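How We Taught a Robot Arm to Tidy Up (Well, Nearly)

Have you ever been told to clean your room and wished a robot would do it? Me too! I'm Amber Whiteley, I'm a grown-up, and I still wish it. So last October a bunch of us at the Blackburn shared workshop decided to try. We wanted a robot arm to pick things out of a bin and put each one where it belongs. I'm going to tell you how we did it, including the bits that went wrong, which are my favorites.

First, what is a robot arm?

Hold your own arm out in front of you. Bend your elbow. Now turn your wrist as if you're opening a door. Every place where your arm bends or turns is a joint, and a robot arm has joints too. Ours has 6 of them. Inside each joint there's a motor that does the turning, and there's a sensor that tells the computer how far it has turned. You have something like that sensor as well! Shut your eyes and touch your nose. You didn't need to look, did you? Your body knew where your hand was. The robot always knows where its hand is too, but it knows it in numbers.

What the robot doesn't have is eyes. We had to give it some, so we put a camera next to the table, looking down into the bin. We named the whole project Suderska, after the street where two of us used to live. (The arm itself is called Anlow. Don't ask me why, I missed that meeting.)

Building the table

You might think we started with the clever computer part, but we spent the first weeks on wood and tape. A robot arm is strong and heavy, and when it swings around it can shake everything near it. If the bin slides over even the width of your finger, the robot reaches for where the toy used to be and grabs a handful of air. We found that out on day one. Anlow swung over, closed very carefully on nothing at all, and then carried the nothing across the table and set it down. I laughed so hard I had to go outside.

So now the bin is held with spring clamps, the kind you squeeze open like a giant clothespin. There's blue tape on the table too. Tape is the best tool in any workshop, if you ask me. You stick it down once, and after that you can put things back in the same spot every time.

Then came the cables. Oh, the cables! A robot needs electricity, and it needs messages from the computer, and all of that has to travel along the arm while the arm is bending and twisting. Pull the cables too tight and they'll tug when the arm stretches out. Leave them too floppy and they'll snag on something. We left big loops, so there's spare cable for the long reaches, and we moved those loops again and again until we were happy.

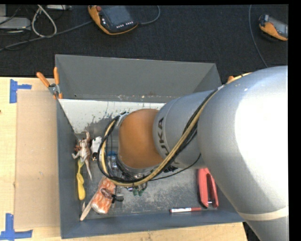
Choosing what goes in the bin was my job, and I took it very seriously. If you only practice with wooden blocks, your robot gets good at wooden blocks and hopeless at everything else. Real messes are mixed up! A toy animal has legs and a tail poking out in different directions. A marker is skinny and loves to roll. A shiny package can fool a camera, because the light bounces off it and makes bright streaks that move when you move it. And when one thing is lying on top of another, the robot has to work out where the first one stops and the next one starts. You do that without even thinking. For a computer it's a really hard puzzle.

How does it decide?

Each turn goes like this. The camera takes a picture. The computer looks for shapes that might be a thing, and picks the one it feels surest about. (It doesn't feel anything, of course. It gives each guess a score, and the highest score wins.) Then it plans a path, so the arm can get down into the bin without bumping the sides, and off goes Anlow.

If it misses, it takes a new picture and tries again. It never gets grumpy. I get grumpy after three tries at threading a needle, so I do admire that.

We gave it 600 practice turns before we let anybody's family come and watch. That took 9 evenings and a great deal of popcorn. The markers were the worst. Anlow would pinch one right at the tip and it would shoot out sideways! My friend Ciment (that's a nickname, he once spilled cement on his shoes) fixed it by telling the computer to aim for the middle of long thin things. Try it yourself with a pencil. Pick it up by the very end with two fingertips, then by the middle. Feel how it wants to tip over the first time?

Staying safe

One serious part. A big robot arm can't tell the difference between a toy and your hand, so when ours is switched on for a run, people stay back behind a line on the floor, 60 inches away. There's a red button on the handheld controller as well, and a grown-up always has charge of it. Even I'm not allowed to reach in and "just fix one thing" while Anlow is moving, and I really, really want to sometimes.

Be a robot at home

You'll need a friend, a blindfold, a box, and a few soft toys. Put on the blindfold and be the arm. Your friend is the camera and the computer, and can only say left, right, forward, back, down, up, open and close. See how long it takes to get one toy out of the box. Then swap! When my niece and I played, she sent my hand into the fruit bowl twice, and I'm fairly sure she did it on purpose.

Next we want Anlow to handle socks. Socks are floppy and they all look like other socks, so I'll let you know how that goes.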